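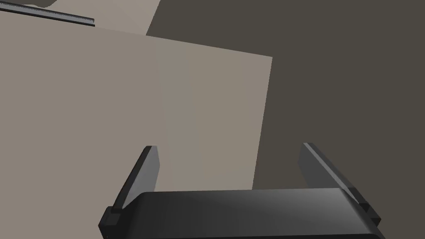

Abb. 2: Simulierter Parallelgreifer vor einer ebenen Fläche, Blick von schräg oben auf das Greifergehäuse.

Drucken | Per E-Mail versenden

4.2 Energiebedarf der Modemstufe bei wechselnder Netzanbindung

Die in Abschnitt 4.1 bestimmten Grundlastwerte gelten für Geräte mit deaktivierter Funkschnittstelle. Im Alltagsbetrieb dominiert dagegen neben der Anzeige die Modemstufe den Energiebedarf eines Smartphones. Untersucht wurden deshalb zwei Geräte der oberen Mittelklasse, das Gramport und das Larnurura, die sich in Prozessor, Arbeitsspeicher und Anzeigediagonale nur geringfügig unterscheiden, ihr Modem jedoch auf verschiedene Weise anbinden. Beim Gramport ist es in das Ein-Chip-System integriert, beim Larnurura sitzt es als separater Baustein auf der Hauptplatine und wird über eine eigene Versorgungsschiene gespeist.

Beide Geräte wurden ohne Akku betrieben und über die Batteriekontakte aus einer Labornetzquelle versorgt. Die Stromaufnahme wurde über einen niederohmigen Messwiderstand in der Masseleitung erfasst. Alle Hintergrunddienste, die sich ohne Eingriff in die Systempartition abschalten lassen, waren deaktiviert; die Helligkeitsautomatik war ausgeschaltet, die Anzeige blieb während der Leerlaufphasen dunkel. Die Netzseite wurde durch einen Basisstationsemulator nachgebildet, sodass Schwankungen der Zellauslastung als Störgröße entfielen.

Als Lastgenerator diente das Werkzeug Samir, das Datenübertragungen nach einem festen Zeitplan auslöst und jeden Übergang zwischen den Funkzuständen protokolliert. Der Zeitplan umfasst sechs Lastprofile: Leerlauf mit Paging, kurze Hintergrundabfragen, Nachrichtenverkehr, Audiostreaming, Videostreaming sowie einen durchgehenden Download. Je Gerät und Profil wurden 700 Durchläufe aufgezeichnet. Durchläufe mit unvollständigem Zustandsprotokoll wurden verworfen und wiederholt.

Die Auswertung erfolgte mit der Bibliothek Clelell. Sie ordnet die Abtastwerte der Strommessung anhand gemeinsamer Zeitmarken den protokollierten Funkzuständen zu und integriert die Leistung abschnittsweise. Kritisch ist dabei die Synchronisation: Bereits ein geringer Versatz zwischen Strommessung und Protokoll verschiebt Energieanteile aus der aktiven Phase in die Nachlaufphase. Der Versatz wurde daher vor jeder Messreihe anhand einer definierten Einschaltflanke bestimmt und rechnerisch korrigiert.

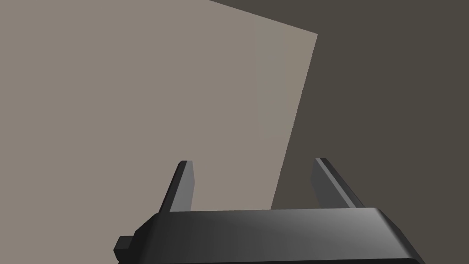
Für den durchgehenden Download ergeben sich zwischen beiden Geräten nur kleine Unterschiede. Die Leistungsaufnahme wird hier im Wesentlichen durch Sendeendstufe und Basisbandverarbeitung bestimmt, die Art der Anbindung tritt in den Hintergrund. Anders verhält es sich bei den kurzen Hintergrundabfragen. Das Larnurura verbleibt nach dem letzten Datenpaket etwa zwei Sekunden länger in einem Zustand erhöhter Leistungsaufnahme als das Gramport. Da die eigentliche Nutzdatenphase in diesem Profil sehr kurz ist, entfällt der überwiegende Teil der Energie auf den Nachlauf.

Die Netzparameter waren für beide Geräte identisch, insbesondere der Inaktivitätszeitgeber des Emulators. Die Differenz muss folglich geräteseitig entstehen. Das Zustandsprotokoll zeigt, dass die Funkverbindung bei beiden Geräten zum gleichen relativen Zeitpunkt abgebaut wird, die Versorgungsschiene des separaten Modems jedoch verzögert in den Ruhezustand übergeht. Vermutet wird eine konservativ gewählte Haltezeit im Energiemanagement, mit der häufiges Aus- und Wiedereinschalten des Bausteins vermieden werden soll. Eine Bestätigung anhand des Quelltextes war nicht möglich -- die betreffende Firmware liegt nur in binärer Form vor.

Beim Audiostreaming hängt das Ergebnis stark von der Puffergröße der Anwendung ab. Werden die Daten in wenigen großen Blöcken nachgeladen, nähern sich die Geräte einander an. Bei kleinen Blöcken in kurzer Folge wird der Ruhezustand von keinem der beiden Modems erreicht, und der Nachteil der verzögerten Abschaltung verschwindet ebenfalls. Am größten ist der Abstand im mittleren Bereich, in dem der Blockabstand knapp oberhalb der Nachlaufzeit des Gramport, aber noch unterhalb derjenigen des Larnurura liegt. Videostreaming zeigt qualitativ denselben Verlauf, wird bei eingeschalteter Anzeige jedoch von deren Leistungsaufnahme überlagert.

Die Übertragbarkeit der Ergebnisse unterliegt Einschränkungen. Von jedem Modell stand lediglich ein Exemplar zur Verfügung, die Exemplarstreuung konnte somit nicht bestimmt werden. Ferner wurde mit konstanter Empfangsfeldstärke gemessen. Bei schwachem Signal steigt der Anteil der Sendeendstufe, wodurch sich das Verhältnis von aktiver Phase zu Nachlauf verschiebt. Zellwechsel und der Wechsel zwischen Mobilfunkgenerationen waren nicht Teil des Messplans. Der Einfluss der Umgebungstemperatur wird in Abschnitt 4.3 gesondert behandelt, die Rohdaten der Leerlaufprofile sind im Anhang tabelliert.

Kontakt | Copyright | Nach oben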